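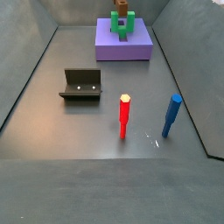

December 31, 2018

The plant at Narstead is shut until Wednesday, so I had the Tello cell to myself for most of the day. I used it to do the long service that I had been putting off since the counter passed 1,000. The counter now reads 1,933. These are my notes, written up mostly for my own use and for Efraín Sánchez, who takes the cell over in April.

For anyone arriving from a search: Tello is a single-arm cell that puts together and takes apart a set of interlocking blocks and pegs. The parts were drawn to be awkward. There is a purple base with recesses in it, a green fork that stands in the base, a brown cross with a square hole through it, a red hex peg and a blue round peg. A dark bracket is screwed down on the left as a rest for parts between steps. The job of the cell is to run the same sequence over and over so that we can see which step drifts first. The sequencer is Tarkidik, which I have complained about in earlier posts and will complain about again below.

Order of work

I start with the floor. Dust and small chips end up under the pegs, and a peg standing on a chip leans. A lean of one degree at the foot moves the top of the peg enough that the fingers touch one side early and drag it. I used to blame the taught point for this. I retaught the blue peg position four times last winter before I thought of running a fingernail over the floor.

Vacuum first, then a damp lint-free cloth, then a dry one. No solvent on the floor panel. Ustilia supplied the panel with a matte coat, and alcohol leaves it patchy, which upsets the vision step more than the scratches do. The scratches I leave alone. I keep a reference picture of the clean floor from each camera and subtract it from the live one, and after every cleaning I take a new reference. If you skip that, the old marks that have gone and the new marks that have arrived both come up as objects.

Next, the bracket screws. There are two, and they go to the torque written inside the cabinet door. One had backed off by a quarter turn. The other had not moved. I marked both with paint pen and wrote the date on the sheet. The bracket also gets a feeler gauge under its front lip, and if the gauge goes in, the screws come out and the underside gets cleaned. It did not go in today.

Then the fingers. I take the pads off, look at the faces under a lamp, and put them back or replace them. The pads are flat and black and they wear at the corners first, on the side that meets the cross. Wear there is easy to miss because the grip force reading stays normal. What changes is that the part can rock under load. I check for it by gripping the cross, holding it just off the bracket and pushing down lightly on one arm with a plastic probe. If the far arm rises on the wrist camera, the pads are done.
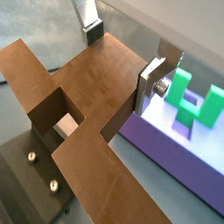 I do this at three grip forces and write down the lowest one at which the part stays flat. The value was up a little from the last service. I changed both pads anyway, as a matched pair from the same bag. Mixing an old pad and a new one shifts the grip center toward the old pad by the difference in thickness, and you will then spend an hour looking for the error in the arm.

While the fingers are off, the mounting faces get wiped and the bolts get looked at for rounding. Bolts are cheap. I replace any that feel soft under the key.

Wrist cable

This was the one real repair. For the past few weeks the wrist camera had been dropping out for a fraction of a second, always in the second half of the sequence. Tarkidik logs a dropout as "device busy," the same text it uses for five other conditions, so I had been ignoring it along with the rest. Efraín went through the log and lined up the times with the arm position. Every dropout fell inside the same rotation of the last joint.

I jogged that joint through its range at low speed with one hand near the stop and the connector in view. The cable has a free loop by the wrist, and at one end of the rotation the loop pulled straight. The jacket was sound. The connector latch was not. One of its two tabs had a white stress line across it and clicked home only some of the time.

The fix was a new connector end and a longer loop. I added 11 millimeters of slack and moved the first tie further up the arm. Too much slack is its own problem, since a big loop can sweep a standing peg off its feet when the arm goes low at the back of the cell. So after moving the tie I ran the whole sequence at ten percent speed, with the pegs in every position the sequence uses, and watched the cable and nothing else. It cleared each time. Then I ran it at half speed, where the loop swings a little more, and it cleared again.

If you do this on your own cell, run the cable test with parts in place. I did the first one on a bare floor, two years ago, and signed it off.

Base and fork

The base does not get moved unless it has to be. Its position is taught from two corners and the recesses, and pulling it out means an afternoon of teaching. I clean the recesses with a dry brush and a narrow vacuum tip. The recess in front of the fork collects the most. Anything that sits in the bottom lifts the next part, and it then reads as an insertion fault with the force rising too soon.

The fork should go in by hand with no pressure beyond its own weight and a small wiggle. It should come out the same way. I try it both ways round, swap in the spare fork, and try that too. The spare is tighter. It has always been tighter, and I have a note on the box saying so, and every year I forget and measure it.

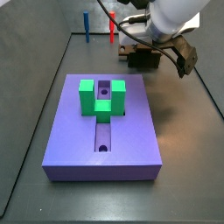 Green fork standing in the base, red and blue pegs at the back, gripper off to the right.

After the hand test comes the force test. The arm brings each part down to its seat and stops at the contact threshold. I log the height at which that happens, five times for each part. What I want is for the five readings to sit close together. The average can wander with temperature, and the building is cold this week with the heating turned down, so I don't chase it. All the parts came in fine apart from the blue peg, where one reading out of the five was high. I repeated the set and it did not come back. It is on the sheet with a question mark.

Reteaching

I only reteach what the tests tell me to. Today that was the grip point for the cross, because of the new pads, and the approach above the two pegs, because of the new cable loop. The peg approach used to come in low from the back. It now comes in from higher up and drops straight down. It costs a little time in each cycle and I am not concerned about it.

Tarkidik stores taught points by number, and the number changes if you delete one and add another. This has bitten me twice. Overwrite the point in place. Do not delete. If you have already deleted, restore the backup from the morning, which you took, and start again. I took mine at 8 and again after lunch.

For the reteach itself I open the fingers wide, bring them down over the part by eye, and then close at the lowest force while watching for the part to shift. If it shifts left, the point goes left by half of what the part moved. Two or three rounds of this is normally enough. The cross took four.

Questions from the last post

A few of these came by mail and some in the comments. I have cut them down.

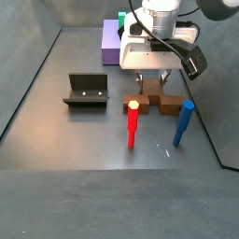 How often do you change the finger pads if they pass the rocking test?

Every 2,000 cycles regardless of the test, and earlier if a corner shows wear under the lamp. I log the pads by pair so the count starts over with each new set.

Do you level the floor panel or only clean it?

I check it with a small machinist's level in the four corners and the middle, once a year. It has needed a shim once, at the front right, after the cell was moved to the other side of the hall.

Can the two pegs share one approach routine?

They can share the path down but keep separate grip settings. The hex peg has to be taken on its flats, so the wrist angle matters. The round one can be taken at any angle, and I use whichever keeps the cable slack.

Is the point list available?

I can send it, but the numbers only mean something with the Ustilia base plate and our bracket position. You would be better off teaching your own.

Left open for Efraín: the high reading on the blue peg, a spare latch for the connector (ordered, not here yet), and the "device busy" text, which I have reported again. The sheet is in the cabinet door and the old pads are in the bag marked with today's count.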